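Section 4: Running the pegboard demo on open day

I've run this one at Brikstead for a couple of years now, and these steps are the ones I follow myself. Read section 3 first if you haven't homed the arm yet.

1. Switch on at the wall, then at the controller, and wait for the fans to settle. Go and make a cuppa, it takes almost 7 minutes.

2. Load the Puvano demo program and pick "Pegboard, slow". There's a fast one too – please leave it alone while visitors are in.

3. Hang your tools. I like a mix, so a paint roller with a slotted handle and a little garden trowel on a string loop make a good pair. Kids always want to know which one's harder, and it's the string!

4. Jog the gripper in from the side, fingers open, and stop well short of the board. 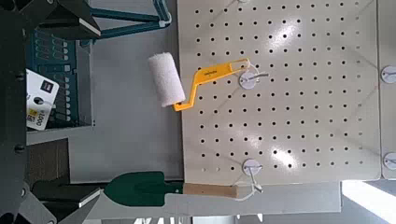
5. Check the wrist view on the monitor before you press Start. If glare off the board is washing out the holes, tilt the nearest lamp and check again. Oratile Matlala likes to pull the blinds as well, but I find the back row can't see a thing then.

6. Press Start and keep one hand near the red stop button the whole way through.

Caution: Visitors stay behind the yellow line, even the ones who tell you they work with robots. If anyone steps over, hit stop first and have the chat afterwards.

Note: If the fingers close on nothing, don't reach in to help. Press Retract, rehang the tool and go again from step 4. I had to do that twice in front of Yuxi Jiang's whole class and they cheered louder for the misses.

7. Between groups, press Park and wipe the finger pads with a dry cloth. Groups are capped at 16 people, and Shiyu Cheng has the sign-in sheet at the front desk.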